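Geraghty Studios Artists' Association
Minutes of the members' meeting, Wednesday, 7 p.m., upstairs room

Chair: Ehsan Warraich
Minutes: Aroha Ruawai

Minutes of the April meeting were approved with one correction: the kiln fee is monthly.

1. Open studios
Dates in May stand. Painters on the second floor will hang in the corridor as well - labels to Aroha by the end of the week. Last year's visitor count was 231. Printing of the map goes to Brilteck again.
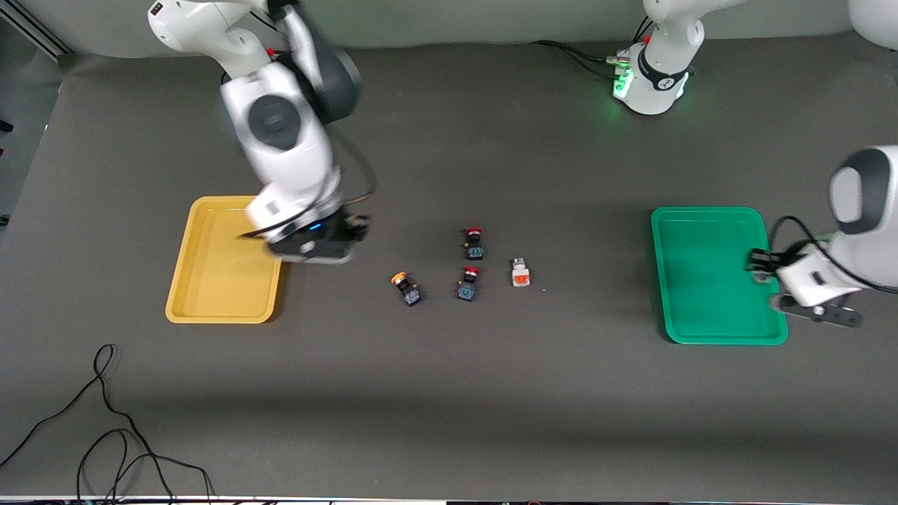

Page last changed: May, 4:12 p.m.

2. Rent and money
The account holds $1,159 after the heating bill. Ehsan has asked the landlord for a two-year lease and has no answer yet. Members behind on rent will get a letter.

3. Mural for the Ferkik building
The owner offers $3,000, paint included. Members felt this was low for a wall of that size. Ehsan will ask for paint to be paid separately. Agreed, 5 in favor, one against.

4. Other business
The sink on the first floor is blocked again. No solvents down the drain.
Keys for the back door - return spares to Aroha.

Closed at 8:25 p.m.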